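An afternoon among the cables: our visit to Plulbridge

Every July our little group tries to get out and see something being made or mended or tested, and after last year's biscuit factory (lovely, but we all came home smelling of ginger) it was felt we ought to try something a bit more modern. So it was that the coach set off for Clalley straight after an early lunch, and at half past one we were being handed visitor badges and very good coffee at the front desk of Plulbridge, who teach robots to handle things.

I should say at the outset that I know next to nothing about robots. I had pictured something with a great deal of noise and orange paint. Plulbridge is on the upper floor of a plain brick building behind the station car park, with a corridor of small rooms, each with a table in it and a pair of arms at the table, and the whole place is about as loud as a public library.

Our guide was Yolanda Segura, who runs the recording side of things and who was wonderfully patient with us. She began by explaining that they don't write out instructions for the arms in the way I had always supposed, so many inches left and so many inches down. A person moves the arms by remote control and does the job, and the whole thing is recorded, both the camera pictures and the position of every joint. Each go at the job is called an episode. When there are enough episodes, they are given to a learning program, which tries to work out for itself what the arms ought to do when it sees a similar table. "We're collecting good habits," she said, "and we have to be very careful not to collect our own bad ones."

What the room does

We spent longest in the third room along, where the job of the moment is called Tambunan. They name their jobs from a list that somebody drew up years ago, and I never did find out what the list was. Tambunan is about cables: there is a box with a great many black cables in it and a second box of much the same kind beside it, and the arm has to take a cable from the one and put it in the other. That is the whole of it. I thought it sounded very easy, and said so, and Yolanda only smiled and told me to wait.
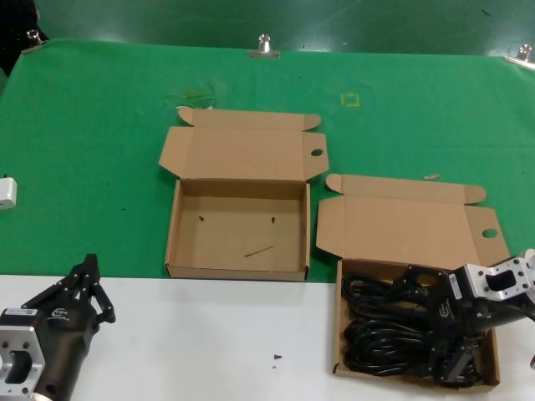 The gripper goes in among the cables, with the second box ready on the cloth.

It isn't easy at all! A cable, as anybody who has opened the drawer under their television will know, doesn't stay where you left it. Take hold of one loop and you may find you have the corner of three others. A wooden block is the same shape every time you look at it, but a heap of cables is a different heap after every single pick, and the program has to be shown a great many heaps before it has any notion of what to do with a fresh one. The target for this job is 1680 episodes. I asked whether that was a lot, and was told, very kindly, that it was quite modest.

The operator sits a little way back with a control for each hand, and I was surprised how gently it's all done. She would bring the fingers down, pause, shift them a touch, and close. Sometimes she let go and tried from another side, and I assumed those goes would be thrown away. Some are, but a fair number are kept on purpose, with a note attached, so that the program also gets to see how a person recovers from a poor grip. I found that rather cheering -- it would have been a great help to me at school.

An episode for this job is allowed 60 seconds. If it runs over, it is marked as such and the operator starts another. They work in spells with a proper rest between, as tired hands turn up in the recordings as plain as day, according to Yolanda, with all sorts of little wobbles that the program would then faithfully learn.

One of our party (he was an electrician for many years, and had been itching to ask) wanted to know why there were two arms if one was doing all the fetching. The answer was that the same pair is used for all sorts of jobs, and both are recorded whichever is busy, so that "keep still and stay out of the way" is learnt along with everything else. He was very pleased with this, and repeated it to several of us on the coach.

We were then allowed to look more closely at the table itself. The cloth is green and clipped along its far edge, and there is a little yellow square marked on it. I did like the boxes, which are ordinary brown cardboard with the lids folded back, just what you might have in the cupboard under the stairs. I had expected special trays. Yolanda said that the customers they hope to help one day have cardboard, so cardboard it is.

By the time the tea trolley had been mentioned, half of us didn't want to leave. There is something very soothing about watching a cable lie down in a neat coil with all that muddle next door to it.

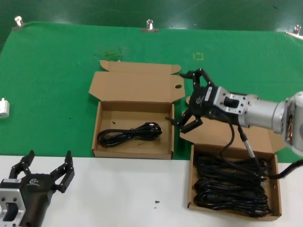

Checking the recordings

After tea we went across the corridor to the room where the episodes are looked over. The software they use for this is called Cesoma, and it shows the camera picture with a row of wavy lines beneath it, one for each joint. A reviewer plays every episode through, marks where the grip begins and where it ends, and types a short sentence saying what was done. We were each given a turn. I had 8 episodes to label and managed to disagree with the proper reviewer on three, mostly over the exact moment at which a cable can be said to have been "picked up". Is it when the fingers close, or when the cable leaves the heap? They have a written rule for it (it's when the cable leaves the heap), and I had not read the rule.

There was a good deal of talk in here about variety. The boxes are moved between episodes, the heap is stirred about, and the operators are swapped over so that no one person's way of doing things takes over. I asked what happens if they forget to move the boxes, and was told of an earlier job in which they hadn't been shifted for a whole morning. The program learnt to go to one spot on the table and close its fingers there, whether or not there was anything to hold.

A few practical notes

For anyone thinking of going, Plulbridge takes groups in the afternoons by arrangement and there is no charge, though they were glad of the cake we brought. There is a lift. The recording rooms are small, so a larger party will be split in two and swapped over halfway, and you'll be asked to stand behind a line on the floor while the arms are moving. Bring a cardigan, even in July.

Our thanks go to Yolanda and to the operators, who put up with a row of strangers breathing over their shoulders and answered every question twice. The coach was back by six, and suggestions for next summer can be put in the usual box.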